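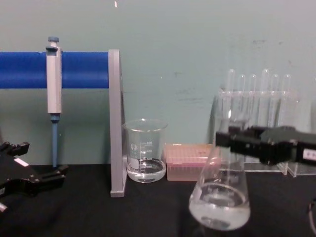 My gym wants me to buy a bracelet. It costs $243, it's called the Himden, and it tells you in the morning how well you slept. I already know how well I slept. I was there, or rather I wasn't, and either way I got the news before the bracelet did.

I've got nothing against measuring things. What I doubt is that a number on a phone is a measurement just because it comes with a decimal point. Iker Cabello, who sells the things at the front desk, showed me his chart from May. Sleep quality, 81.4. Eighty-one point four what? He didn't know, and the booklet doesn't say. 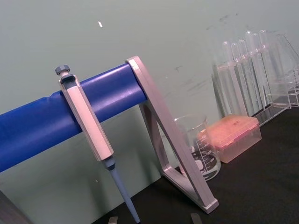
People who measure for a living seem to worry a lot more than the people who sell us scores. My cousin Milagros Requena spent 8 years in a water testing lab, and her days were mostly checking the checkers. Take a plain hand pipette, the kind that hangs by a hook from a blue bar with a gray knob on top. She had hers tested on a schedule, and if it was off, the work done with it was in question. I asked Iker when his bracelet was last tested. He said it updates itself.

The usual defense is that a rough number beats no number. Does it? I know a man, Casimiro Prieto, who felt fine every morning until his wrist told him he hadn't rested. Now he goes to bed at 8:30 and lies there worrying about his score. He has bought a second bracelet to check the first, and they disagree.
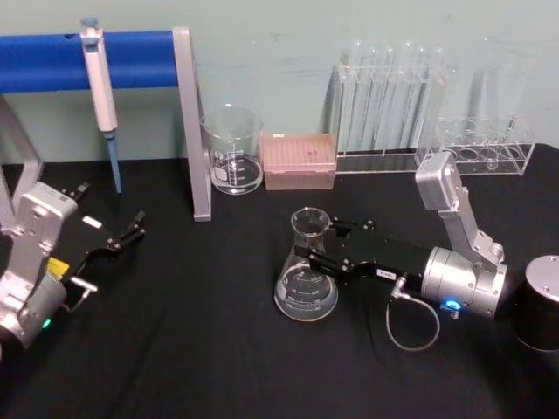

Glassware and equipment on a black tabletop.

Then there's the big claim, that 4000 customers "improved their sleep." Improved according to whom? According to the bracelet. If my bathroom scale also wrote the ads for my bathroom scale, I'd want a second opinion.
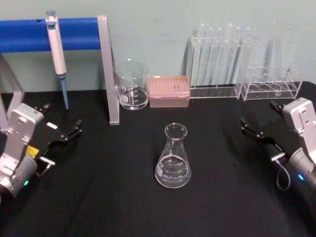
A flask with printed graduation marks.

Maybe some of these gadgets help some people. I'd like to see it shown by somebody who doesn't get a cut at the front desk. Until then I'll go by whether I can get through the afternoon without a nap. Yesterday I couldn't, and I didn't need a chart for it.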